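From: Yasmine Soliman
Subject: Re: [sale-list] Clothing table, July

Souad Shehata wrote:
> Do we still want every shirt folded before it gets a tag?
> Last year we had more than 1,000 pieces and ran short of
> tags. Also, who has the key to the hall?

Yes, fold first, then tag. Pin the tag at the neck so buyers don't have to open the shirt to read the price. Shirts are $2 and coats are $7, same as last year. I bought 40 extra packs of tags, so we should be fine.

Tuấn Mai has the key and will open up at 7. Park behind the building, please. The front spaces are for people dropping off bags.

T-shirts:
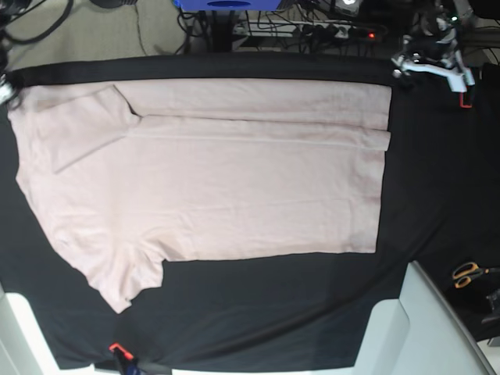
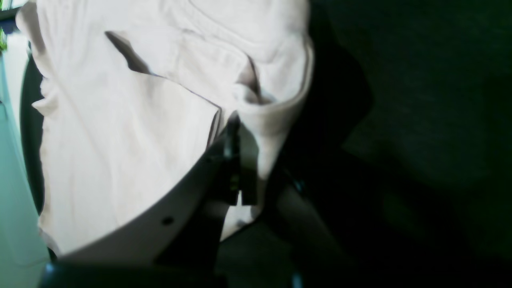
Anything with a stain or a missing button goes in the box under the stairs, and Hala will take it to the rag dealer in July. I still need someone for the cash box after lunch. Write to me off the list if you can do it.

Yasmine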